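Threads > Tableware > Bowls and glossy surfaces

Search posts, people, tags

Snædís Brynjólfsdóttir
2022-09-20

1/ A thread on bowls. Specifically, on how to judge small bowls on a white gloss top, where to put them, and how to keep the top fit to look at. I have been sorting through tableware for the shared worktop at Pelside and have opinions on rims.

2/ Terms first. Rim: the lip. Wall: the side. Foot: the part that touches the table. Well: the flat bit inside, if there is one. People say "base" for both foot and well and then argue over which one is scratched.

3/ White gloss is a demanding surface. It shows crumbs, rings, fingerprints and every overhead light. It also shows you the lower half of a bowl twice, once the right way up and once inverted. I find the second view more useful than the first.

4/ If the foot is ground unevenly, the bowl and its reflection don't meet in a clean line. You get a thin wedge on one side. On a wooden table you would never see it. You would only hear the bowl rock when you stirred something.

5/ Colour. A pale bowl with a different colour inside and out is easier to read from above than a plain one. The edge between the two colours tells you where the rim is, and so how much room is left before a spill.

6/ The set on the worktop: a beige bowl, pale grey inside, in the middle. A shallow round dish with a light blue interior and an orange-tan rim, up towards the corner. A small turquoise bowl along the same side as the dish, with something cyan in it.
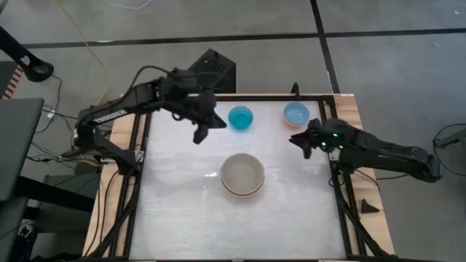 7/ Spacing

The big one goes in the middle and the small ones go behind it. This is the arrangement I would use for any decanting job: the receiving bowl gets the clear space and the two smaller vessels wait at the far side.

8/ Note the cyan against the turquoise. Contents close in colour to the vessel are hard to judge for level. If you are measuring by eye, use a bowl that contrasts. If you are measuring properly, use a jug with a scale and stop reading threads.

9/ Hafþór Dalsgaard replied to an earlier thread of mine to say that shallow dishes are useless. He is wrong in general and right about soup. A shallow dish is good for anything you need to pick out again: pins, seeds, peppercorns, buttons.

10/ A rule for shallow dishes: fill to half the wall height for dry goods and a third for liquids. Carry with both hands under the wall, thumbs outside the rim.

11/ Capacity. My standard small bowl holds 200 ml to the rim. In practice that means a good deal less, as a bowl filled to the rim can be admired but not moved. Manufacturers quote the rim figure. Alel does, Iyer does. Undent quotes a working fill and prints the rim figure underneath in smaller type, an arrangement I wish were universal.

12/ Shape. For a general-purpose bowl I want a wide rounded body narrowing to a smaller foot, with a thickened band at the rim. The rounded body lets a spoon reach everything. The narrow foot gives your fingertips somewhere to go when you lift it. The band resists chipping.

13/ The cost of the narrow foot is stability. Press down on one side of the rim and the bowl wants to tip. Test it empty before you buy: one finger on the rim, gentle pressure, increase until the far side lifts. A bad one lifts almost at once.

14/ Finish. Matte hides fingerprints on the bowl and gloss shows them on the table, so the pair gives you half the cleaning. Matte glazes do pick up grey cutlery marks. A mild cream cleaner and a soft cloth will shift most of them. Don't use the green side of a sponge.

15/ Texture. A woven or lattice pattern on the outside is pleasant to hold and tedious to wash. Flour gets into it. So does egg. Soft brush, warm water, rinse upside down. I keep patterned bowls for dry things: sweets, clips, wrapped teabags. 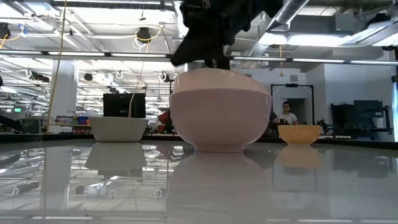
White, pale pink and orange-yellow bowls on the gloss top.

16/ The pink one has the body, foot and band described in 12. The orange-yellow one is the textured type, and the smallest of the three. The white one has the shallow curved profile and wide opening I would pick for salad leaves.

17/ Cleaning the top. Dry cloth first, to lift grit. Then a damp microfibre cloth, one direction, no circles. Then a dry one. Circles leave arcs that only appear under overhead lighting, usually after you have put everything back.

18/ Do not slide bowls. An unglazed foot ring will mark gloss in one pass. Lift, move, set down. If you can't be trusted to lift, stick felt dots on the foot and replace them when they go hard.

19/ Budget, as several people asked. My limit for a single everyday bowl is £39, and I have only gone that high on 2 occasions. One of those bowls chipped in January. The other one I keep on a high shelf and never use.

20/ Next thread: lids. Send complaints about lids to the usual place.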